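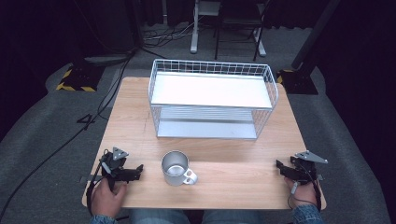 # Omance – Datenkarte zum Becher-und-Korb-Teil

Von Joana Sampaio, Juli

Diese Website verwendet Cookies, um Ihnen das Lesen angenehmer zu machen. Mit dem Weiterlesen stimmen Sie zu. Einstellungen | Akzeptieren

Schön, dass ihr hergefunden habt! Omance ist unsere Sammlung von Vorführungen mit zwei Handgreifern, aufgenommen aus der Kopfperspektive, und dieser Teil dreht sich ganz um einen Metallbecher und einen zweistöckigen Drahtkorb. Ich habe die Datenkarte etwas ausführlicher geschrieben, als es vielleicht nötig wäre, aber ich bekomme so oft dieselben lieben Nachfragen per Mail, dass ich lieber gleich alles hier hineinpacke (und wer es eilig hat, springt bitte zu "Laden").

## Was drin ist

Insgesamt 2109 Episoden, aufgeteilt auf 49 Sitzungen. Jede Episode ist eine einzelne Vorführung mit höchstens 600 Zeitschritten bei 20 Hz, also maximal eine halbe Minute. Kürzere Episoden füllen wir nicht auf, das müsst ihr beim Stapeln selbst erledigen.

Zu jeder Episode gehören:

- das Video der Kopfkamera
- die Posen beider Greifer, links und rechts getrennt
- die Öffnungsweite der Backen
- ein kurzer Aufgabensatz auf Deutsch und Englisch
- eine Bewertung: `gut`, `brauchbar` oder `verworfen`

Die verworfenen Episoden liegen mit dabei! Das war eine lange Diskussion bei uns, und ich bin sehr froh, dass wir sie behalten haben, denn gerade die Fehlgriffe am Henkel sind für Bewertungsmodelle eine feine Sache.

## Die Aufgaben

Am Anfang stehen Korb und Becher auf der Tischplatte, der Korb mit der langen Seite zur vorführenden Person, der Becher davor. Dann kommt eine von diesen Aufgaben:

1. `becher_oben`: Becher auf die obere Ablage stellen
2. `becher_unten`: Becher auf die untere Ablage stellen
3. `becher_drehen`: Henkel auf die andere Seite drehen, Becher bleibt vor dem Korb
4. `uebergabe`: mit links greifen, an rechts übergeben, abstellen

Die dritte klingt nach einer Kleinigkeit, hat uns aber am meisten Nerven gekostet. Der gebürstete Becher glänzt innen recht kräftig, und je nach Licht verschwimmt der Rand im Video. Wer mit Tiefenschätzung arbeitet, sollte sich ein paar Episoden vorher in Ruhe anschauen.

## Wie wir aufnehmen

Die vorführende Person sitzt am Tisch und hält in jeder Hand einen Greifer. Bitte die grauen Dreiecksplatten obenauf nicht mit dem Ärmel verdecken, und die Kabel vor dem Start einmal seitlich am Tisch herunterhängen lassen, damit nichts zieht. Beide Greifer beginnen nahe der vorderen Tischkante, mit den Backen zur Mitte. Erst dann startet die Aufnahme, und am Ende geht es wieder zurück in diese Haltung – auch wenn der Becher umgefallen ist.

Zwischen den Episoden verschieben wir den Becher ein wenig und drehen den Henkel. Den Korb rücken wir nur zu Beginn einer neuen Sitzung.

## Laden

Die Daten liegen im Clustudgate-Format, eine Datei pro Sitzung:

 clustudgate pull omance/becher-korb
 clustudgate check --sitzung alle

Der zweite Befehl vergleicht die Prüfsummen und braucht etwas Geduld, holt euch ruhig einen Kaffee. Für die Aufteilung in Training und Test bitte die mitgelieferte Liste `split.txt` nehmen. Sie trennt nach Sitzungen, und wenn man stattdessen einzelne Episoden mischt, sehen die Testwerte leider viel zu schön aus.

## Bekannte Schwächen

- Nur ein Korb und nur ein Becher. Für andere Gefäße gibt es den Teil Bellamy.
- Die Beine der sitzenden Person sind am unteren Bildrand oft mit drauf. Wir schneiden nichts weg.
- In einigen Sitzungen hinkt die Öffnungsweite rechts einen Zeitschritt hinterher. Das Feld `versatz_rechts` sagt euch, wo.
- Alle Aufgabensätze stammen von mir und klingen auch so. Über Umformulierungen freue ich mich sehr!

Fehler meldet ihr am besten direkt im Repository, möglichst mit Sitzungs- und Episodennummer.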